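Fórum Casa & Oficina > Automação > Já dá para uma máquina arrumar a louça?

parafuso_torto
1 de maio de 2024

Pergunta séria, apesar do meu histórico aqui. Lá no trabalho (oficina pequena, a Jernelum, fazemos suportes e caixas metálicas) o chefe voltou de uma feira convencido de que até agosto teremos um braço separando peças. Em casa, minha mulher leu a mesma reportagem e concluiu que até agosto teremos um braço guardando a louça. Eu sou o único da história que ainda guarda coisas com a mão.

Minha opinião: não dá. Nem uma coisa nem outra. Pegar uma peça igual mil vezes no mesmo lugar, dá desde que eu era aprendiz. Pegar o que estiver na mesa, do jeito que estiver, e pôr onde deve ficar, isso meu sobrinho de quatro anos faz melhor, e ele come massinha.

Quero ouvir quem mexe com isso de verdade. Quem só viu vídeo acelerado pode assistir mais um e voltar amanhã.

bancada_do_fundo
Mexo, então respondo. Trabalho no projeto Skinilora, com manipulação de objetos domésticos, e o nosso pão de cada dia é isto:
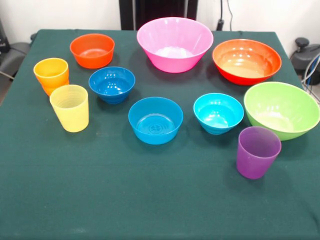

Empilhar é a tarefa que todo mundo acha boba até tentar programar. A ordem importa, a folga entre uma peça e outra importa, e o jeito de segurar muda conforme a borda. Numa mesa como essa, a tigela rosa lá do fundo recebe as outras sem reclamar, mas o copo roxo translúcido deixa passar luz pela parede, e câmera de profundidade detesta isso: enxerga a mesa através do copo, ou metade de um copo, ou nada. Some os reflexos dentro da tigela laranja grande e você tem uma tarde inteira discutindo com um sensor. Rodamos 3000 tentativas no último ciclo. Contando só as que terminaram com a pilha certa e de pé, 2075.

parafuso_torto
Ou seja, uma em cada três vezes eu fico sem pilha. Meu sobrinho acaba de ser promovido.

dona_limalha
Parafuso, você está comparando com uma pessoa descansada e bem-humorada às dez da manhã. Compare com o meu filho de quinze anos às onze da noite e me diga a taxa de acerto. Eu ficaria com a máquina.

E discordo do "nem uma coisa nem outra". No chão de fábrica já dá, sim, se você topar arrumar o mundo em volta. Na nossa linha de embalagem trocamos a caixa funda por bandeja rasa, pintamos o fundo de preto fosco e o braço passou a trabalhar direito. Deu trabalho? Deu. Mas trabalho uma vez só.

parafuso_torto
Então quem se adaptou foi a fábrica. O braço ficou lá, parado, esperando que vocês aprendessem.

dona_limalha
Você descreveu todos os maridos que eu conheço, e mesmo assim o pessoal compra.

rebite527
Comprei a garra da Lumex para a bancada de casa, a de dois dedos. Para peça dura, ótima. Para plástico fino ela tem duas opiniões: ou esmaga ou deixa cair. Gastei 1168 reais em dedo de silicone, suporte e frete para chegar num meio-termo. Agora ela segura copo. Larga no lugar certo quando quer.

bancada_do_fundo
Rebite, diminui a velocidade de fechamento antes de mexer na força. Quase todo mundo faz ao contrário. E testa o copo por dentro, com um dedo de cada lado da parede, que para copo leve costuma ser mais estável do que abraçar por fora.

Outra coisa, respondendo ao parafuso lá em cima: o difícil nem é pegar. É perceber que deu errado. A tigela entra torta, apoia na borda da outra e a máquina segue a vida, contente, colocando mais uma em cima. Gente olha e dá um tapinha. Esse tapinha custa meses de trabalho.

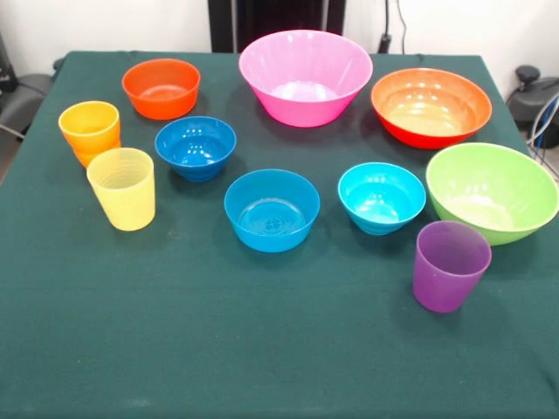
Por isso eu desconfio de demonstração que só mostra a tentativa boa. O que eu quero ver é o sistema notando a tigela torta, tirando e pondo de novo sem ninguém apertar botão. O nosso faz isso às vezes – com tigela larga vai bem, com copo dentro de copo vai mal, porque eles grudam e saem os dois juntos.

phan_de_garagem
O robozinho da Phan, o aspirador com bracinho, promete recolher até 527 objetos diferentes do chão. O meu conhece meia. Só meia. Recolhe com um entusiasmo comovente e leva para debaixo do sofá.

dona_limalha
Isso é um cachorro.

phan_de_garagem
O cachorro saiu mais barato e não pede atualização.

rebite527
Bancada, baixei a velocidade. Melhorou bastante, obrigado. O copo chegou inteiro à prateleira. A prateleira estava dois dedos mais para lá, mas isso vejo amanhã.

parafuso_torto
Resumindo para o chefe: peça conhecida, bandeja rasa, fundo fosco, talvez. Resumindo para a minha mulher: não. Vou precisar de ajuda com a segunda parte, ela não lê fórum.

dona_limalha
Diz que em agosto vocês reavaliam. E lava a louça.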